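Giltent cell: setup and upkeep notes

README for the two-arm clearing cell, kept with the configuration files. It covers how the cell is put together, what to check before a run and how to deal with the faults that come up most. Changes to the task itself are in a separate file.

What the cell does

Giltent is a table-clearing cell. Small items are placed on the table, one arm or the other picks each item up, and it goes into the tray on the left or the bin on the right. Crumpled paper is the usual test item. It is light, it gives under the fingers and no two pieces are the same shape, so it shows up a badly set gripper quickly.

Layout

The table is white with rounded corners at the far side. The blue tray goes on the left end, and the white bin stands beside the table on the right. Left and right always mean as seen by the head camera. Older notes in the Liston folder use the opposite convention and should not be followed.

The head camera looks down and forward over the table. It must see all of the working area and at least part of both the tray and the bin. Floor beyond the far edge will be in view too, and that is fine.

Keep the table clear of tools before starting. A hex key left near the front edge will be treated as something to pick up.

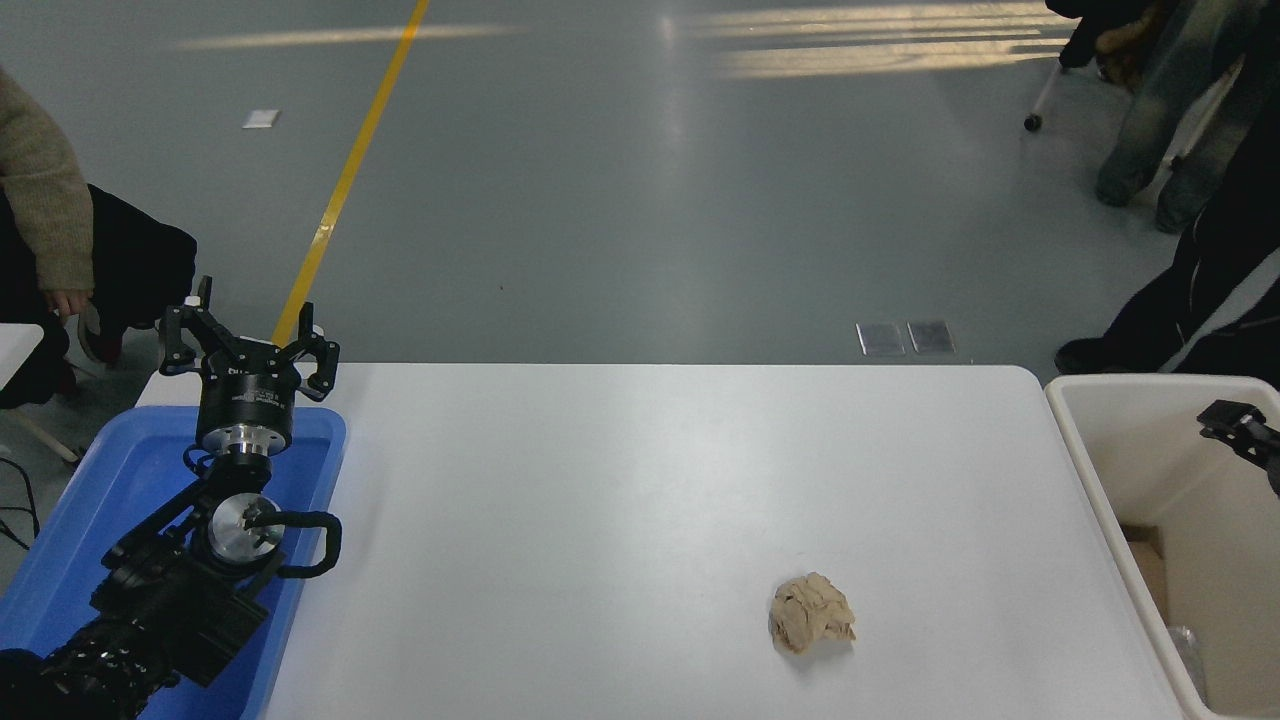 Each arm has its own controller and its own power switch. Switch on the left arm first, wait for the steady light, then switch on the right. If both are switched on together the second one sometimes fails to join the network and has to be restarted.

Start-up checks

1. Look along both arms for loose cables. The gripper cable needs a free loop at the wrist joint. Pulled tight, it will limit the last joint and wear at the plug.
2. Check the screws on the wrist flange by hand with the short key. Do not use the long one, it is easy to overtighten.
3. Open and close each gripper from the console. The fingers should move together and stop without a click.
4. Push the tray back to its marks if it has moved.
5. Check that the bin is not more than half full. Arm depth in the bin is a fixed value and the gripper will press into whatever is there.
6. Run the homing routine, left arm first.
7. Load the saved pose file and compare the camera view with the reference view.

Step 7 is the one people skip. A table that has been nudged by a couple of centimetres will still look right from where you are standing.

Gripper settings

Values are in the Ammann settings file, one block per arm. The ones you are likely to touch are:

open_width: 101
close_force: 12
retry_limit: 2

open_width is in millimetres. close_force is a step on the controller's own scale and has no unit. Above 12 the paper is crushed flat and tends to stick to the fingers on release. Lower values are safe for the hardware but more items get dropped on the way to the bin.

retry_limit is the number of further attempts after a missed grasp. After that the arm goes back to its rest pose and waits for the operator.

Common faults

Gripper closes beside the item. Nearly always the camera. Check that the head mount has not slipped, then redo the table calibration. If the error is only on one side of the table, check the homing of that arm instead.

Item seen where there is none. Usually glare. Sunlight on the polished floor is strong in the morning and the detector can take a bright patch for paper. Lower the blind, or draw the detection area in so that it ends at the table edge.

Arm stops over the bin. The collision limit has tripped. Look for packaging standing up inside the bin or a bin that has been pushed towards the table. Clear the fault at the console and move the arm out by hand before restarting.

Fingers open unevenly. Dust and paper fibre in the slides. Brush them out dry. No oil.

Routine care

Wipe the finger pads at the end of each session with a damp cloth. Brush out the finger slides weekly. The pads on the left gripper were replaced in August after 763 cycles, which was earlier than planned; the old ones had split near the fasteners. Spare pads are in the Esomier drawer with the flange screws.

Recalibrate after any change of pads, even with the same part number.

People near the cell

Others may walk or stand behind the table while the arms are powered, but they should stay out of reach of both arms. Whoever is at the console keeps the stop button within reach. Power off both arms before putting a hand in the tray or the bin.

Known gaps

There is no sensor on the bin, so fill level is judged by eye. The rest pose of the right arm leaves the gripper close to the bin wall and needs moving up a little. The pose file does not record the tray position.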